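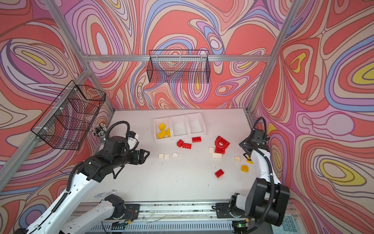 Plemden's parking app will save you time, says the company that sells it

10/04/2019

Drivers in Plemden will have to pay for downtown parking by phone starting in December, when the city begins taking out its coin meters. The city says the change will make parking quicker and bring in more money without raising the hourly rate. Both claims deserve a second look.

The app comes from Flemine, which already runs parking in the nearby town of Karkitz. Under the deal, the company gets a cut of every payment for the next 10 years. The city has not said how big that cut is. A request for the full contract got us a copy with the money pages blacked out.

What we do know is that 351 meters will go, starting with the blocks between Esquivel Street and the river. Two pay stations that take cash will stay, one at the library and one behind the bus depot. Anyone who has parked at the far end of Esquivel with a bag of library books knows how long a walk that is. The city calls it "a short stroll."
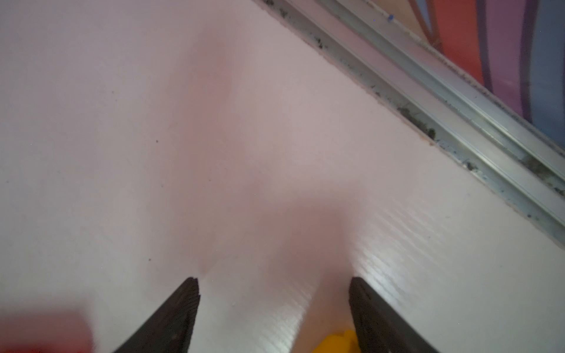

Then there is the matter of time. Flemine's sales material says its app cuts the average parking stop by 60 seconds. Asked where that number came from, the company pointed to its own study in Karkitz, which it would not share. It did confirm that the study looked only at people who had already signed up and put in a card number. Drivers using the app for the first time were left out, and so were those whose phones had died.

The money claim is shakier still. Plemden expects meter income to go up by nearly a third in the first year. If the hourly rate is staying put, the extra has to come from somewhere. The city's own summary gives two sources: fewer broken meters and "improved compliance." The second one is a polite way of saying more tickets. The summary does not split the two, and the city's parking office said it had no breakdown to give out.

There is also a service fee on each payment. It doesn't appear in the press release, but it is on the last page of the summary, in a footnote. The city says the fee is not a rate increase. A driver who pays it every weekday may see things differently.

To be fair, the old meters are in bad shape. Several on the north side of the square have had bags over them since spring, and the maker no longer sells parts for the oldest ones. Store owners have been asking for a fix for years, and a few told us they would welcome anything that works. Others worry that older customers will just drive out to the mall, where parking is free and needs no password.

The city plans an open meeting on the change before the first meters come out, though no date has been set. The contract itself has already been signed. The signs telling drivers how to use the app have been ordered as well – the parking office could not say whether they will mention the fee.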